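About Allano Nail Studio

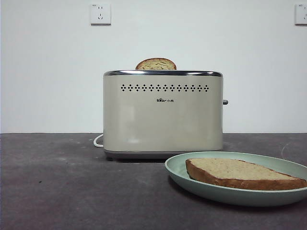 Bread in the toaster, studio kitchen.

Hi, and welcome! Allano is a small nail studio in Villorport, run by me, Catriona Urquhart, with Agnes Matheson at the second table and Euan Rutherford on the front desk (and on polish orders, which he guards fiercely).

I started painting nails at my sister's dining table with 9 bottles of polish and a desk lamp. The wall rack now holds up to 200 shades, and yes, I do have favorites. Ask me about the teal one with the copper shimmer and we'll be there a while!

We do manicures, pedicures, gel, builder gel and hand-painted nail art. Agnes is our freehand person. She'll do tiny lemons, your dog's face, a whole night sky over ten nails, and she loves it when people bring in a scrap of fabric or a postcard to match. I'm more of a clean lines girl. Give me a French tip or a good color block and I'm happy all afternoon.

A classic manicure takes 60 minutes with us. We like having time to sort out cuticles and let the base coat settle before color goes on. If you've got gel from somewhere else, mention it when you book so Euan can add time to soak it off. We don't pry or scrape, ever.

Short nails, bitten nails, gardening nails, guitar nails: all welcome. Agnes used to bite hers down to nothing, and she's full of ideas if you're trying to grow yours out.

In June we run our beginner evenings, where you can learn to paint your non-dominant hand without flooding the edges. Callum Tennant came to one to learn how to do his daughter's nails and now he's better at dotting flowers than I am. Bring your own polish or use ours.

You'll find us at 1418 Meléndez Street, the door with the green awning. Parking is easiest around the back. Walk-ins are fine if a chair is free, but evenings fill up, so call ahead if you're coming after work.

Stanley, the elderly cat in the window, is friendly but prefers not to be picked up.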